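Support > Plarex planner > FAQ
2 min read

Plarex: questions we keep getting

Why does the planner stop to think before every pick?
It samples 1,000 candidate paths and throws away 900 or so of its worst ideas. We should all be so disciplined.

Can I make it faster?
Lower the sample limit. Rachid Morsy runs his at 101 and won't say why the extra one matters.

Do I need to recalibrate after updating?
Yes. The February release moved the wrist offset into its own file — read the notes, Marina Vlachopoulos wrote them in a temper.

It sees a block but won't plan a grasp. Is it broken?
Probably sulking. Glare off a glossy bin can push the confidence score under the threshold, so turn down the exposure and try again. 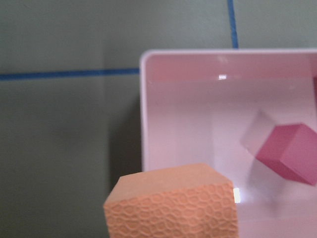

Does it work with Retetti?
Version 3 and up. Ultiretti needs the bridge package.

Related
Installing the Rezende simulator
Reading planner logs
Threshold settings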